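February, 9:40 a.m.

Finger comparison on the two-arm cell, continued. Open-truss fingers (Girkside set) against the solid-pad fingers we ran last month on the Sotow wrists. Today is truss fingers only. I want grip numbers on limp stock before the solid pads go back on.

Stock is the office set on the floral mat: mesh zipper bags in a few colors, stapler, marker pack, file organizer with books in it, microfiber towel. The towel and the mesh bags are the ones that matter. Rigid items passed with both finger types and I am not repeating them.

Settings:

- Force limit 49 on both arms, units as the controller reports them
- Jaw close speed 200, same units as last month's log
- Wrist cameras on, exposure locked
- Fixed camera for overview only, not used in the loop

Left arm takes bags, right arm takes the towel. Paths checked at low speed first. 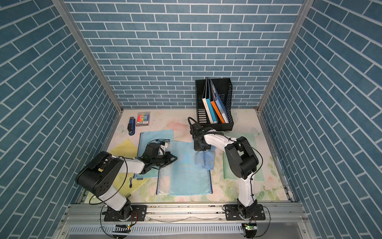 Danica Ionescu thinks 49 is too low for the towel and would start at 60. Her argument is that the truss bars flex inward before the tip loads up, so part of the commanded force never reaches the cloth. Possible. I would still like the first pass at the same limit as the solid pads, otherwise the two tables can't be laid side by side. Will add a second pass at 60 if there is time.

### Pass 1, towel

Vertical approach, jaws down, target point on a fold. The truss tips find the fold more easily than the solid pads did. Closing on a flat region is still poor: tips skate, nothing gathers. Same result last month, so no gain there.

Slip on lift happened 5 times before lunch. All of them were on grasps where only one layer was between the tips. Two layers or more held through the full transfer.

One thing to watch is bag pickup by accident. When the towel rests against a mesh bag the tip can catch the seam, and the current signal does not tell the two apart. Cloth and seam look nearly identical on the trace until the lift starts. The wrist view at close range is better for this -- pile and grid separate well even when the near finger is out of focus and takes up half the image.
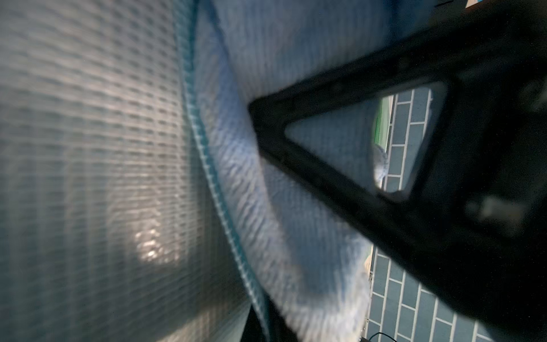 ### Pass 1, mesh bags

1. Edge grasp at the zipper side. Good. The zipper gives the tips something stiff to close on.
2. Corner grasp. Acceptable, but the bag rotates on lift and the placement error goes up.
3. Center pinch. Not usable. The coated mesh springs back out of the jaws.

Reflections off the coating are a problem for the segmentation. The Mujić model splits one bag in two wherever there is a bright band along it. Retrained weights are supposed to fix this; I have not loaded them. Locked exposure may be making it worse. Try auto exposure on one arm only and compare.

Color is no help in separating the towel from the blue bags. Texture has to do that job. Yellow and green bags segment fine, except where a shadow falls on yellow.

Latency from wrist frame to jaw command: 233 ms on the left arm with both cameras streaming. Right arm not measured yet. That is long for a correction during closing, fine for picking a target before it.

Mat needs cleaning before the afternoon pass. Dust and specks on the pale areas are getting proposed as small objects. Low scores, but they clutter the log.
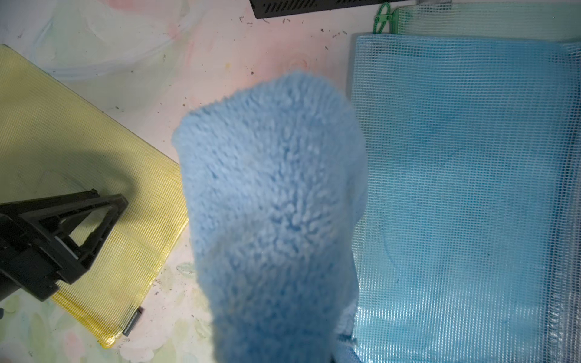 Dragica Lazarević asks whether the open cutout in the finger is worth anything to the camera or if we are only keeping it for weight. Fair question. You can see through it during approach, and the tracker does hold onto features behind the finger that the solid pads blocked completely. Whether that improves the grasp I can't say from this pass. It would need the same target list run with the cutout taped over. Added to the list.

She also wants the raw current traces, not the filtered ones. Copied to the Ima share under towel_p1.

### To do

- Right arm latency
- Second towel pass at 60
- Tape test on the cutout
- Load new Mujić weights, rerun the bag frames offline first
- Check tip screws on the left gripper, torque not recorded at install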